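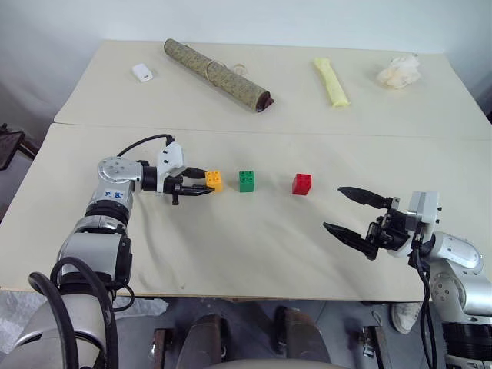

Figure 1. Left gripper at the orange block, right gripper open and aimed at the red one.

Two-Arm Task Scheduling for Tabletop Block Handling
Final report, Robot Software Project, Kneath Technical College
Submitted 25th July

Summary

The project was to write a scheduler that lets two arms share one table without stopping for each other more than they have to. The software we started from, the Fidden control stack, moves one arm at a time. The other arm holds its last pose until the first has finished. We wrote a layer on top of it, called Usell, that takes a list of block goals and decides which arm gets which block and when each arm may move.

Background

Fidden gives us joint control, a gripper open/close command and a basic collision check between the arms and the table. It does not check one arm against the other while both are moving. An earlier student project, Berov, added that check but ran it on the full arm meshes, and it was too slow to use inside a planning loop. We kept the Berov data format and replaced the meshes with capsules, one per link and two for each gripper.

How the scheduler works

Perception hands over a list of block positions with a color label and a confidence value. Usell sorts the list by position along the table and assigns blocks from the outside in. Each arm then asks for a time slot on the part of the table it needs. If the slots overlap, the arm with the shorter path goes first and the other moves to a waiting pose just outside the shared area.

A slot has three states: requested, held and released. Most of our bugs were in the released state. In the first version a slot was released when the move command returned, and the command returned before the arm had settled. The second arm could then enter while the first was still coming to rest. We now wait until joint velocity stays below a threshold for 36 control ticks.
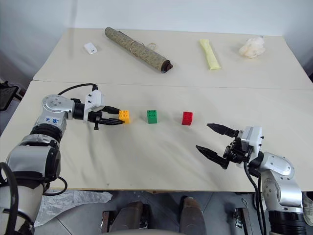
Assignment of the middle block was the part of the planner we rewrote most often. Distance alone gives an unstable answer, and a small change in the position estimate can flip the choice between one planning cycle and the next. With an orange-yellow brick on the left, a green one in the middle and a red one on the right, the outer two are easy to assign and the green one is where the flip happens. We added a cost for changing an assignment that has already been made. The cost is set in the config file and the default is 43. Lower values brought the flipping back, and much higher ones made the planner keep a bad assignment after a block had been moved by hand.

Perception

We used color thresholds in HSV space followed by a fit to the block outline. It is a simple method and it depends on the lighting. Wrinkles in a cloth table cover can pull the fitted outline a few millimeters toward the shadow side, so the grasp point is taken from the studs when they can be found and from the outline only when they can't.

Testing

Most tests ran in simulation. We generated 994 layouts with random block positions and ran the old and new schedulers on each. Usell found a valid schedule for all but 87 of them. The failures we looked at had two blocks so close together that the open fingers could not fit between them. The planner reports these as unreachable — it does not try to push a block aside first. 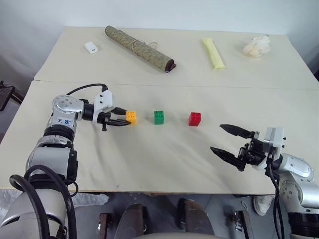
Why not plan both arms together as a single system?

Planning for every joint at once gave shorter motions in simulation, but the planning time varied too much from one layout to the next. Time slots are less efficient on paper and much easier to debug, because the log shows which arm held which part of the table.

Remaining work

The waiting poses are still fixed by hand and should be computed from the layout. The slot log needs a viewer; at the moment we read it as text. We plan to merge the capsule model back into the Berov branch in August, after the unit tests for the gripper capsules are finished.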